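Chapter 6
Paying Suppliers Abroad

Chapter 5 followed a purchase order up to the point where the supplier accepts it. This chapter picks up with the invoice. When buyer and seller use the same currency, paying an invoice is mostly a matter of timing. When they don't, the buyer has two further questions to settle: which currency the bill will be in, and who carries the risk that the exchange rate moves before the money is sent.

We will use one case throughout. Cokico is a small importer of household goods that sells to independent stores. It buys from Clundeo, a supplier that bills in euros, and it earns nearly all of its income in dollars. The invoice we will work with is dated 22 November 2019, covers 200 cartons, and is due in 27 days. Payment therefore falls in December, a month when Cokico is also paying for extra storage and seasonal help.

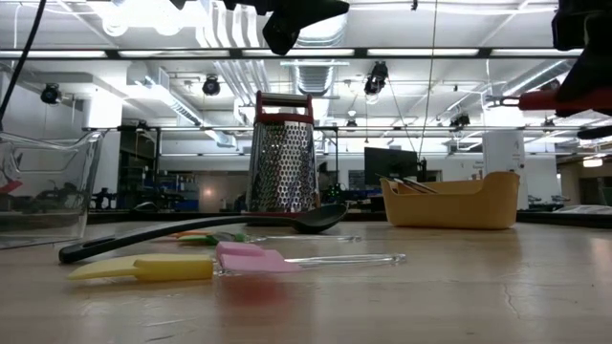 Between the invoice date and the due date, the number of euros owed does not change. The number of dollars needed to buy those euros can change every day. If the dollar weakens, Cokico pays more for the same goods. If it strengthens, Cokico pays less. The possible gain or loss over this period is called transaction exposure, and it begins earlier than many owners think. In practice it starts when the price is agreed, which may be weeks before any invoice is written.

6.1 What a transfer costs

The cost of sending money to another country has at least two parts. The first is the transfer fee, which is stated openly. The second is the exchange rate margin, the gap between the rate the provider gives its customer and the rate at which banks trade with each other. The margin is built into the price and often does not appear on the receipt as a separate line.

On the Clundeo invoice, Cokico's bank charged a fee of $76. Compared with the market rate at the same hour, the margin cost the company another $117. A bookkeeper looking only at the fee would have recorded less than half of what the transfer cost. There may also be a charge from a bank in the middle of the chain, taken out of the amount before it reaches the supplier. When that happens the supplier is paid short, and someone has to decide who makes up the difference – a point best settled in the contract.

To compare two providers, ask both for the same thing at the same time: the total number of dollars that must leave the account for the supplier to receive the full amount in euros. Comparing fees alone, or rates alone, will mislead you.

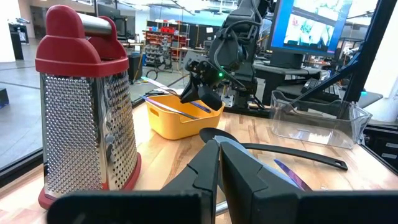 According to one owner of a small import business, the total cost mattered less to her than knowing it in advance. She set her prices for stores twice a year, she said, and a slightly worse rate that stayed put was easier to live with than a good one she had to watch every morning.

Her view leads to the forward contract, covered in section 6.3. Under a forward contract the buyer agrees today on the rate for a payment to be made later. The buyer gives up any gain from a better rate and is protected from a worse one. Providers may ask for a deposit, and the buyer is still bound if the order is canceled.

6.2 Asking to be billed in dollars

Some buyers avoid the matter by asking for a dollar invoice. The exposure then moves to the supplier, who will usually raise the price to allow for it. Before agreeing, the buyer should get both prices in writing, valid for the same period, and work out the exchange rate that the dollar price implies. We do this next for a second firm, Josgate, using two quotes for one order.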